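The gray shelves, a month in

We bought the gray shelving unit in July to fix one problem: the back room had no storage and everything in it lived in shopping bags. I had looked at a Kravets unit first, but it was over 400 dollars without bins, so we went with the Grulura one and bought the bins separately from Diltano.

Putting it together took most of an evening. The instructions are all drawings and two of the panels look identical until you try to fit them. I got one in backwards and had to take out 6 screws to turn it around.

I wanted gray bins on a gray unit so the wall would look quiet. It does, but it also means I open the wrong bin about half the time. The bottom level is for things we rarely need, which right now is light bulbs, extension cords, picture hooks and the good tape. The next level up gets opened daily, mostly for batteries and dog stuff.

What I didn't plan for was the floor. The tile is pale with a lot of marbling in it, and I stop noticing what's down there until I'm on my knees getting into a low bin. So floor level is now its own job on my Saturday list, separate from wiping the shelves.
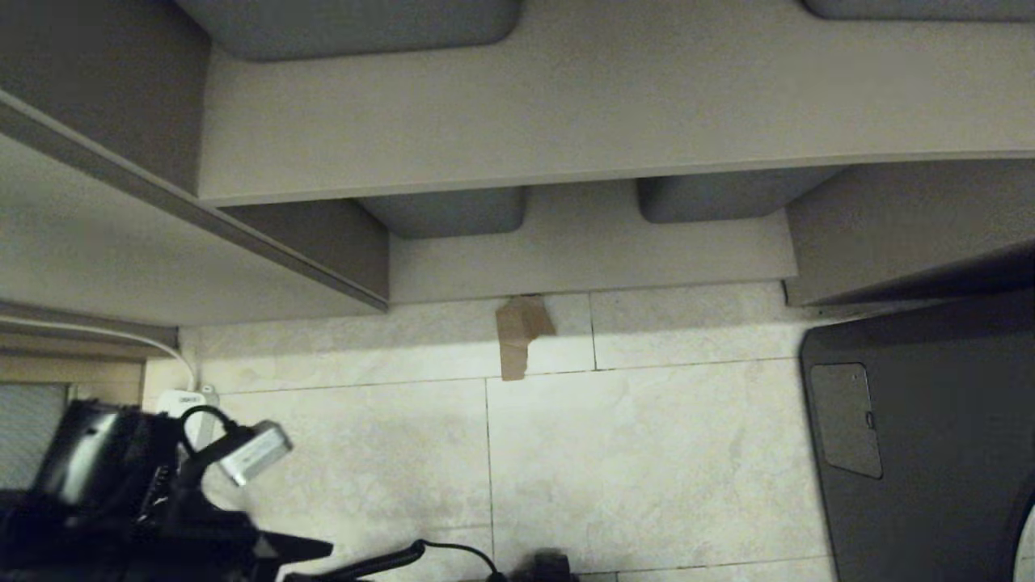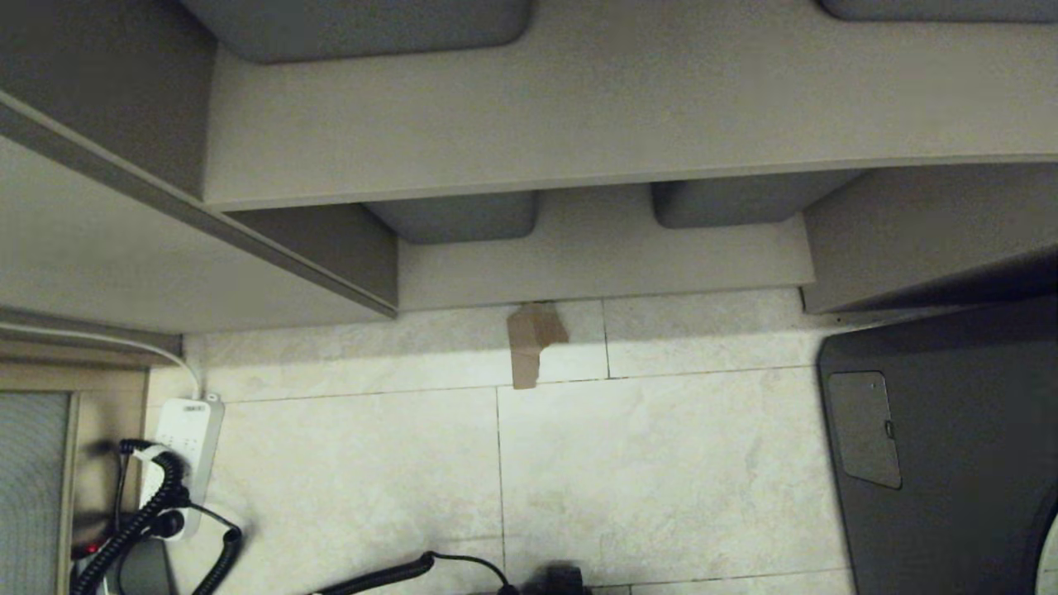
Cardboard goes out first, then I deal with cords. I'd like to get the power strip up off the tile and mounted on the wall, but the holes have to line up with the slots on the back and I haven't made a paper template yet. Hivov sells a cord tray for 9 dollars that might do the same thing with no drilling. I'll probably try that.

After that I sweep along the base with the small brush. The broom is too wide for the corners, and the vacuum head bumps the panels and leaves marks that have to be rubbed off with a damp cloth.

Labels are next. I have 3 sheets of the plain white kind and will put them on the top rim of each bin, where they only show when you pull one out. If they peel I'll switch to tags on string.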